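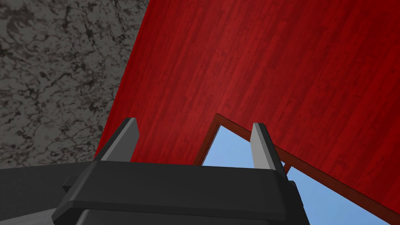
# The great sourdough restart

February 2, 2019

So my starter died over Christmas. I left it at the back of the fridge for 11 days, came home to a gray puddle that smelled like nail polish remover, and tipped the whole thing in the trash (sorry, Skumon, you were a good jar of goo).

This morning I began again with rye flour, tap water and the jam jar with the dented lid. Jomar Sarmiento from my old office swears by pineapple juice for the first couple of days, and I might try that if nothing's bubbling by Tuesday. My kitchen sits at 54 degrees overnight this time of year, so the jar is living on top of the router with a dish towel over it. Very glamorous!

The new one is called Plidby. My niece picked it and I wasn't given a vote.

I'm also going to stop keeping such a huge amount. Last time I was feeding a monster and making discard pancakes three nights a week, and even the dog got tired of them – well, almost. A couple of spoonfuls is plenty for one loaf on a weekend.

If anybody has a decent cracker recipe that uses up discard, leave it in the comments. I've got sesame seeds to get through and they expire in May.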